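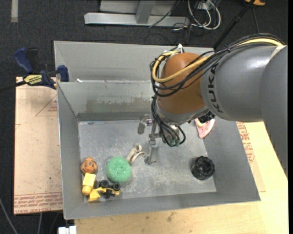
A metal bin on a wooden tabletop, with a KUKA arm reaching in.

Teresa Grabowska has been buying and selling used workshop equipment for 13 years, and she still goes to every auction in person. We met in July, in the small office of her company, Bednarek, where the telephone rang two times before I could ask my first question.

"People think that I look for the lowest price," she says. "I look for the seller who kept the papers." A machine with a full service book can cost her 900 euros more than the same model without one, and she pays it. Once she bought a drill press for 300 euros from a closed school, and inside the drawer was every invoice from the first day. "I sold it in one week. The buyer read the invoices longer than he looked at the press."

Not all purchases go so well. Her worst was a lathe for 4,000 euros, which she bought by telephone from a dealer in Histgate. "The bed was worn in the middle. I knew how to check this, but I was in a hurry - and I did not go."

Her colleague Jaanus Mets would like to move more of the trade to the internet. Grabowska agrees, but only for small tools. For anything heavier she wants to open the covers and listen to the motor.

"I bring my own lamp," she says. "In the auction hall the light is always bad."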